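Slide 1 (title). Say hello. Wait for the clicker to wake up.

Slide 2. The question: can you tell the arm what to do in plain English and get the right block pushed? Tomoana says yes, mostly. Pause on "mostly".

Slide 3. Training data. 600 episodes by hand, on a joystick. Then 1,000 more where we went back and labelled the old ones with what the arm had ended up doing, whatever we'd asked for. Cheap, and kinder to the operators.

Slide 4. Results. 628 test instructions. Do NOT read out the table. Colour words work. Shape words work less well. "Next to" is a matter of opinion, and the model has plenty.

Slide 5. Relabelling is the bit that helped. The bigger network was my idea and did nothing, so move along briskly.

Slide 6. Setup. 8 blocks, four colours, one arm with a stick on the end. It pushes, it doesn't pick up.
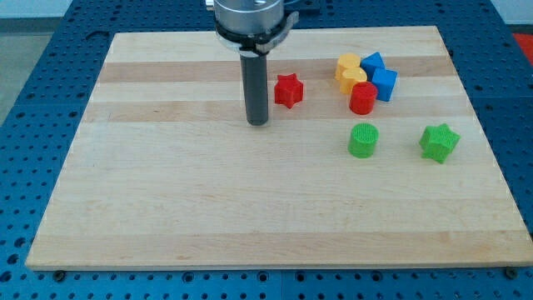 The Linstead lot will ask why we don't just use coordinates. Answer: people don't say coordinates. If they ask again, same answer, slower.

Slide 7. Limits. One board, one arm, one accent in the instructions (mine). Clutter next, if Thursday's booking holds.

Slide 8. Thanks, questions. Leave this one up.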